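Birnance Adult Learning: Home Organisation, Level 1
Unit 3 handout: Sorting small parts

Bring this sheet with you. The practical is in room 114 and starts at 10.

Small parts means anything that fits in a closed hand: building bricks, pens, screws, beads, buttons. They cause more mess than large things because they get put down wherever there is space.

Working order

Clear the table first. Cups of pens and brushes, cards and labels can stay, but move them to a back corner.
Put the tray in the middle of the table, towards the back. Leave open surface in front of it.
Tip the parts out in front of the tray and spread them until none overlap.
Choose one rule and keep to it. Colour is quickest to start with. Size and shape come in Unit 4.
Fill one compartment at a time. Long beams go in last, laid flat.
Check the table from low down before you finish. Flat plates are easy to miss.

Choosing a tray

A shallow tray with two compartments is enough for this unit. A bold plain colour helps when it has to be found on a grey or patterned top. Raised rims stop bricks sliding over the edge. The Rudevlow sets in the cupboard hold 95 pieces each. Count them back in and write the number on the lid slip.

For your folder

Sketch your own table at home, mark where the tray will go, and list what has to move. One side of A4. Hand it in by the end of October.

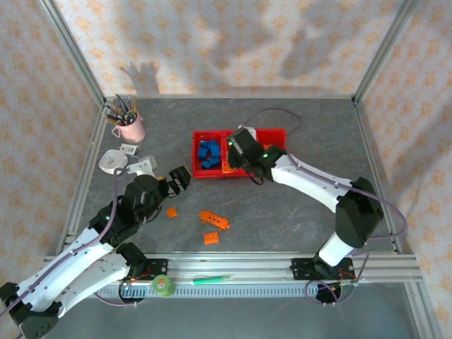
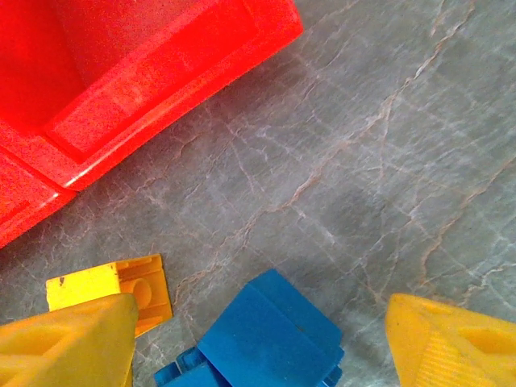
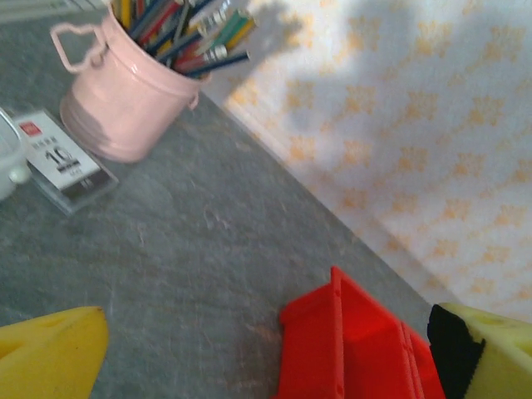

Unit 3, sorting table. First picture: red two-part tray, with blue bricks in the left compartment and orange pieces still on the table in front.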